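Picnic rug or tablecloth for the long table?

Dotmont Community Board > Home and Garden > Entertaining

marlee_h
Hi all, hoping to borrow your brains. We're hosting my parents' anniversary lunch out the back in July and I've ended up with one very long table (two doors on trestles, if I'm being truthful) and no cloth anywhere near big enough. Mum loves anything plaid, so I've been looking at picnic rugs and wool throws instead of a proper tablecloth. Has anyone done this? My worry is glasses tipping over on the fluffy ones, and gravy, of course. There'll be 11 of us, four of them under six!

tinshed
We did it for my sister's engagement and it looked lovely — really cosy, and so much nicer than paper. Two throws end to end with the join hidden under the bread boards. The stemmed glasses did wobble a bit, so I'd go with tumblers. I'm forever trying out colours at home, and the brownish pink and cream sort of plaid is my favourite by a mile. It's gentle, and it goes with any plates you own.
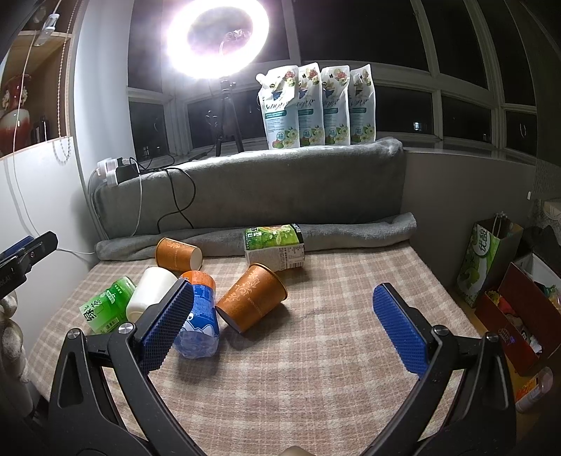 Nele Haberkorn
I'm going to disagree, kindly I hope! Wool is miserable at a meal. It holds every crumb, you can't wipe it, and red wine goes straight through to whatever is underneath. I'd buy cotton by the metre from the fabric place in Farkham and just hem the ends. Mine was 145 cm wide, which gave a decent drop on both sides, and it's been through the wash more times than I could tell you.

tinshed
Fair point about the wine, Nele, but you can put an old sheet underneath, and a winter lunch outside wants something warm looking. Cotton blows about as well. We had pegs all over ours one year and it still ended up in the potato salad.

gumnut_pete
Clips! My wife swears by the Böttcher ones, the heavy metal sort. I'm with Nele on the cotton, though. Keep the rugs for people's knees, they'll be glad of them by 3 o'clock.

marlee_h
Oh, rugs for knees is a beautiful idea, Pete, thank you. I think I'll do cotton on the table and put the throws over the benches, and then everyone here gets to be right. Nele, do you remember if they had any plaid, or was it mostly plains?

Nele Haberkorn
Mostly checks when I was in, love, and a few plaids down the back near the zips. Wash it before you hem it. I didn't, and it shrank about 4 cm.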